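Covavent Hand-Held Gripper Tool: Purchasing and Planning Information
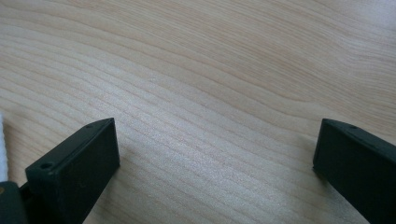

Covavent two-finger hand tool, fingers open, over a light wood work surface.

Product group: Hand-held tools and accessories
Sold as: Single tool, paired station set, or replacement parts
Supplied by: Isura Equipment Supply, Institutional Sales

Overview

The Covavent is a two-finger gripper tool carried and operated by hand. It is intended for organizations that record manual tasks as a first step toward automating them, and for training departments that want staff to become familiar with two-finger gripping before a powered arm is installed. The operator holds the tool by its handle and closes the fingers with a trigger. A camera mounted above the fingers records the work from the tool's own position.

This page is written for purchasing officers, laboratory managers and department heads who are preparing a budget request. Operating instructions are supplied with the tool and are not repeated in full on this page. Customers who already own a Covavent and need parts may go directly to the section on replacement parts.

What is included

Each single tool is supplied with the following:

Handle and trigger assembly
Camera mount and camera
One pair of fingers, black, fitted
One spare pair of fingers, black
Wrist strap
Charging cable
Hex key for finger changes
Printed setup guide and inspection card

The paired station set contains two complete tools, marked for left and right hand use, and a shared charging base. The work surface, seating and lighting are not included in either version. A computer for storing recordings must be provided by the customer.

General specifications

Maximum finger opening: 70 mm
Operating modes: Hand trigger only
Recording: Internal card, transferred by cable
Finger attachment: Two screws per finger
Storage: Dry indoor location, fingers open
Warranty: Twelve months on handle, trigger and camera; fingers are treated as wearing parts

Planning the work area

Most delays reported to our office in the first month of use relate to the work area and not to the tool itself. The following points should be settled before an order is placed.

Table. A fixed table of ordinary desk height is suitable. Light wood tops are widely used and give good contrast with the black fingers. Glass and highly polished surfaces should be avoided. A satin or matte finish is preferred where a new table is being purchased.

Lighting. Overhead lighting should be even across the full table. A strong single lamp will produce a bright patch on the surface, and recordings made in that area may lose detail. Window blinds are recommended for rooms that receive direct sun in the afternoon.

Floor space. Allow enough room for the operator to stand and to step to either side. Two stations may share one long table if a clear space is kept between them. The charging base requires one wall outlet.

Storage of recordings. Recordings should be moved from the tool at the end of each working period. The customer's information technology department should be consulted on storage capacity and access before the first session. Where recordings may include staff, a written notice is usually required by the customer's own policies, and Isura can provide sample wording on request.

Budget guidance

A request for a Covavent station should include more than the purchase of the tool. We advise customers to list the following items separately, so that each may be approved from the correct account:

Tool or paired set (equipment)
Replacement fingers for one year (supplies)
Table and lighting changes (facilities)
Data storage (information technology)
Operator time, including training (personnel)

Operator time is normally the largest of these. Customers who plan only for the equipment often find that the tool is available but that no staff hours have been assigned to it. Yvonne Clegg of Institutional Sales reviews draft budgets for first-time customers without charge and can suggest a suitable number of hours for the type of work proposed.

Pricing is supplied by written quotation. Quotations are valid for 70 days and may be divided across two budget years if this is requested when the quotation is prepared. Educational institutions should include their tax status with the first inquiry.

Replacement parts

Fingers are sold in pairs. Light scuffing on the outer faces is normal and does not affect use. A pair should be replaced when the gripping faces no longer meet evenly, when a crack can be seen at a screw hole, or when a finger moves on its mount after the screws have been tightened.

Part 44: Standard fingers, black, one pair
Part 51: Mounting piece with screws, left or right (state which when ordering)

Fingers from other suppliers, including the Sikora range, use different hole spacing and will not fit the Covavent mount. Customers changing over from Sikora tools should not plan to carry existing spares forward.

Training and installation

The tool does not require installation by a technician. A half-day introduction is offered at the customer's site or at our Drakside training room. The session covers charging, trigger control, finger changes, transfer of recordings and the daily inspection. Sessions are led by Ryan Cheetham and are limited to six participants. Training dates in November are usually taken early by customers with a year-end budget deadline, and reservations can be held against a quotation before a purchase order is issued.

Daily inspection

The inspection card supplied with each tool should be kept at the station. Before use, the operator should:

Check that both fingers are firm on their mounts
Open and close the trigger fully, with nothing between the fingers
Wipe the camera window with a dry cloth
Clear the work surface of dust and loose material
Confirm that the wrist strap is secure
Confirm that the card has free space

Any fault should be written on the card and the tool set aside until it has been checked.

Delivery and returns

Single tools are normally shipped from stock. Paired sets are assembled to order, and a shipping date is confirmed in writing when the purchase order is accepted. Goods should be inspected on arrival and any damage reported to Isura before the tool is charged or used. Unused tools may be returned in their original packaging with prior written approval. Opened packs of fingers cannot be returned.

Contacts

Quotations and budget review: Yvonne Clegg, Institutional Sales
Training reservations: Ryan Cheetham, Customer Training
Parts and warranty: Divya Bhat, Service Desk
Purchase orders and invoices: Bożena Kubiak, Accounts

Please include the serial number from the underside of the handle in all service and warranty correspondence.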